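Ristley Opens Consolidated Records Storage Service for County Offices

RISTLEY, May 20, 2025 – Nomum, a supplier of records management services to local government, has opened a records storage service for county offices in the Ristley area. The service covers scanning, indexing, off-site backup and scheduled disposal of paper files. It replaces separate contracts that offices had held for each of these steps.

The first phase moved 2645 boxes of land, permit and tax records from basement storage to the company's Dusitz site. The move was finished in March. Boxes are held at a steady temperature and are logged by barcode on entry and exit. Offices may request a file by phone or online, and scanned copies are returned within 2 working days.

Scanned files are saved in an open archive format, with a checksum written at the time of capture. A second copy is kept at a separate building in Mussa. Checksums are compared every 20 days, and any file that fails the check is restored from the other copy. Data on older office computers can also be brought into the archive under the same terms.
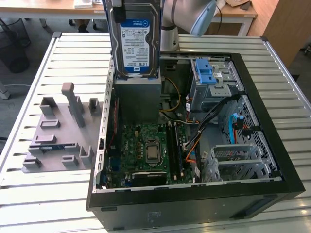

Simin Bahrami asked at the public briefing whether residents would pay more for certified copies under the new contract. The fee schedule is set by each county office and does not change, Nomum said in its answer. Bahrami also asked that the request form be offered on paper, and a printed version will be stocked at front counters.

"Most requests concern a small share of the files, mainly deeds and building permits," said Hugo Rivas, director of operations at Nomum. "Those series were scanned first. The remaining series will be scanned on request – the paper stays available in the meantime."

Paper originals are kept for the full period set out in each office's retention schedule. No box is released for disposal without written approval from the office that owns it.

Offices with fewer than 100 boxes may join under a shared account. Questions about terms and intake dates should be sent to Wichai Luangrath, client services, at the Dusitz site.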